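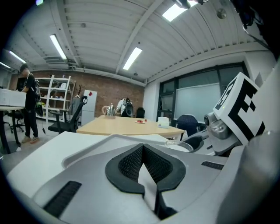 Moving the home backups off Plilis
9/20/18

The Plilis box had been doing nightly backups since I set it up, and until March I had never tried a full restore from it. Single files, yes. A whole home directory, no. When I finally ran one to a spare disk, it stopped with 211 files unreadable. Most were old mail. A few were tax records, which got my attention.

The cause was dull. Plilis stores each night as a set of differences against the previous night, and the chain on my machine had grown to 983 links. One damaged link makes every later version of the files it touches suspect. The software verifies a link when it is written and never reads it again unless asked. There is an option to ask. It is off by default, and I had left it off.

I looked at two replacements. Zepeda has the better interface and handles laptops that come and go from the network, but it keeps its index in one database file and rebuilding that file took all night on my hardware. Wenero has almost no interface. It splits files into blocks, names each block by its hash, and writes a plain list of blocks for each snapshot. Any snapshot can be deleted without touching the others. I went with Wenero.

Current setup: 3 machines push to the server every night, staggered so they don't compete for the disk. The server keeps 5 weekly snapshots plus the monthly ones. A second copy goes to an external drive that stays unplugged except while copying. A full check runs on the first of the month and mails me the result, pass or fail — a silent check is how I got here.

One problem remains. Wenero does not preserve extended attributes on the photo share, so the Flurero tags are lost on restore. For now I export the tags to a text file before each run and back that up with everything else. It works, but the export is slow and locks the catalog while it runs.

The old Plilis disk is on the shelf, labeled. I'll wipe it after two more clean monthly checks.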